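Home - Kitchen - Kids' Rooms - Workshop - Laundry - Search

Sorting and Cleaning Big Toy Bricks

Posted Jun 24, 2018 by Demyd Demchenko

Large toy bricks are easy to look after compared with the small kind. They don't vanish into the carpet and they don't end up in the vacuum. They do collect dust, and once a few sets get mixed together it takes a long time to find the right piece. These are the steps I use at home for our own bricks and for the secondhand lots we pick up in August, when the yard sales on our side of Brotthorpe get going.

Start on a hard floor

Tip everything out on tile, vinyl or a smooth mat. Carpet hides the small odd pieces and sheds fluff onto the studs. Spread the pile with your forearm until it is one brick deep. If you have a lot, say 200 pieces or more, do it in batches and leave the rest in the bag. Take out anything that isn't a brick first - coins, crayons, hair ties, dried-up clay.

Pick one way to sort

Color is the fastest for young children and they can help with it. Shape is better once they build from a plan. Don't try to do both in the same session. I sort by color, with wheels, rounds and wedges going in with whatever color they are. A three-compartment bin is enough for a starter set. Fill one compartment at a time so you are only looking for one color, then move to the next.

If you have more colors than compartments, put the two smallest groups together. A second bin of the same kind is fine too, but mark the ends with tape so they go back on the shelf in the right order. 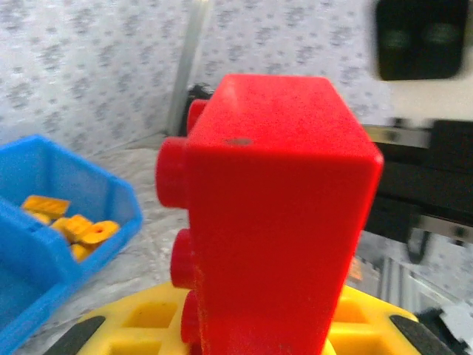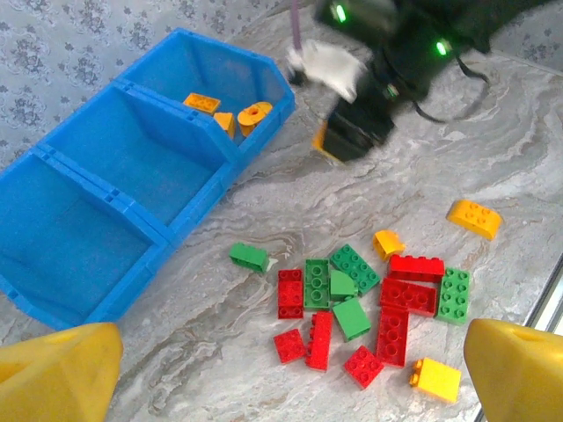
Big bricks and the blue bin, at sorting time.

Check for dust before you put them away

Look at the broad flat sides under a lamp. Dust shows up on red and dark green long before you notice it on yellow. Grit also gathers on the ribs of any tray or holder with a grid of cells, and a cloth will only push it down into the squares. Use a dry paintbrush, 1 inch or wider, and turn the tray over and tap it on newspaper.

Washing

Most plain plastic bricks can be washed by hand. Anything with a battery, a sound box or a metal axle stays out of the water.

- Fill a dishpan with lukewarm water and a squirt of dish soap.
- Put in one layer of bricks and leave them for 11 minutes or so. Longer does no harm.
- Go around the studs with an old toothbrush. Do the hollow underside too.
- Rinse, shake hard, and stand them on their ends on a towel.
- Leave overnight. Water sits in the undersides and will smell if you bin them damp.

I don't use the dishwasher. We had a batch come out slightly warped and those never gripped properly again. For sticker glue, rub in a little cooking oil, wait, then wash it off. Gilladix citrus cleaner works as well, but it left a dull patch on one of our yellow bricks, so test it on an underside.

Keeping the bins clean

Open bins are handy and they let dust in. Wipe the compartments when they are empty, and get into the corners with a cotton swab. If the bin has slots along the rims, run a folded paper towel through them. A pillowcase laid over the top keeps most of the dust off between uses.

Low shelf, bins facing out. Ours sit on a Skemero shelf 16 inches off the floor, and a four-year-old can reach the back row without climbing. Heavy bins go at the bottom.

Related tips
Getting Crayon Off a Painted Wall
Drying Stuffed Toys Without Lumps
What to Do With Puzzle Boxes That Have Split
Zoëga Coffee Tins as Screw Storage
Cleaning a Toy Kitchen

Contact - Copyright 2018 - Back to top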